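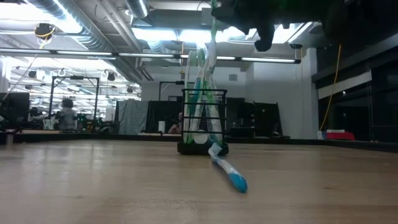 Undside Grasp Planner

Home | Software | Downloads | Docs | Support | Contact

Posted 14/02/2018 by Fiorella Mancuso

Undside is a planning and perception package for parallel and two-finger grippers working on small, awkward household items. It takes a depth view of the workspace, works out what's there and which bits of it can be reached, and hands your arm controller a grasp with an approach path and a way back out. We've been building it for a good while now and we're very happy to finally have a page for it!

Thin things in holders

Toothbrushes are our favourite test. A wire holder is mostly gaps, so a depth sensor sees straight through it in some places and catches a bar in others, and the handles inside lean on each other and cross near the top. Add a glossy handle lying on a wooden table with the ceiling lights reflecting in it and you've got most of the problems a perception stack can have, all in a space the size of a coffee mug.

Undside treats each handle as a curve with a thickness instead of trying to match it to a stored model. That means a fat moulded handle and a skinny straight one go through the same code, and you don't need to scan every colour and brand you own before you start. Where handles cross, the planner keeps both guesses about which one is in front until the view or the gripper position settles it. Revathi Pillai wrote that part and it's lovely to watch in the viewer - the two guesses sit there in different colours and then one just drops away.

The wire cage is handled separately. You can give it as a simple box with a solid base, or let the software fit one from the view. Bars are padded a little so that a finger coming down beside the bundle doesn't clip them.

Straight up and out

The part we get asked about most is extraction. Picking up a toothbrush that's lying flat is fairly easy. Getting one out of a holder, with others leaning on it, takes a path that follows the handle's own axis until the end is clear of the top rail. Undside plans that section first and then works backwards to the grasp, so it won't choose a grip that leaves the arm nowhere to go. Insertion uses the same routine in reverse, with a small search pattern at the rim if the end of the handle touches metal.

Anything outside the holder is tracked too. A loose toothbrush on the table, even one with its bristle end resting against the base, is kept as its own object, and you can set whether it gets picked up first or left until last.

What's in the package

- Undside Core: segmentation, curve fitting and grasp ranking. Runs on an ordinary Linux workstation, graphics card optional.
- Undside Path: extraction and insertion planning, with joint limits and a keep-out region for the table edge.
- Undside Viewer: live display of grasps, paths and rejected candidates, with the reason each one was rejected written beside it.
- Ramasamy bridge: connects to arms running the Ramasamy motion controller. Other controllers can be reached through the plain socket interface.
- Bollano log format: every plan is saved with the depth view it came from, so you can replay it at your desk with the arm switched off.

Settings worth knowing about

Finger clearance is 6 mm by default. You can go tighter, but watch a few plans in the viewer before you let the arm move. The planner considers up to 700 grasp candidates per view and stops early once it has a good one. Approach speed inside the holder is capped at 70 mm/s, and the cap stays on even if your global speed is set higher. If you're using rounded, blunt fingertips, choose the "round tip" profile; the flat pad profile assumes more contact than you'll get.

Overhead lighting does matter. Long fluorescent fittings leave streaks on a varnished tabletop, and in earlier versions those sometimes came through as very thin objects. The reflection filter in the current release deals with most of them. If you still see ghosts, raise the filter one notch at a time and check that pale handles haven't vanished along with them.

Known limits

Clear plastic handles are still hard. So are bundles packed so tightly that a finger can't get in beside any of them; the planner will tell you there's no grasp and stop, and nudging items apart is something we're working on for July. Soft items such as face cloths aren't supported.

Getting a copy

The trial build has everything switched on and runs for 70 days. It includes recorded views of cups, combs, pens and toothbrushes, so you can try the planner before connecting any hardware. Source licences are available to universities and TAFEs, and existing Jetora users can import their workcell files directly.

Questions about the planner go to Revathi, and anything to do with licences or the Ramasamy bridge comes to me. Send a log if you have one - we really do enjoy looking at them.

This website uses cookies to remember your settings. By continuing to browse you agree to our use of cookies. OK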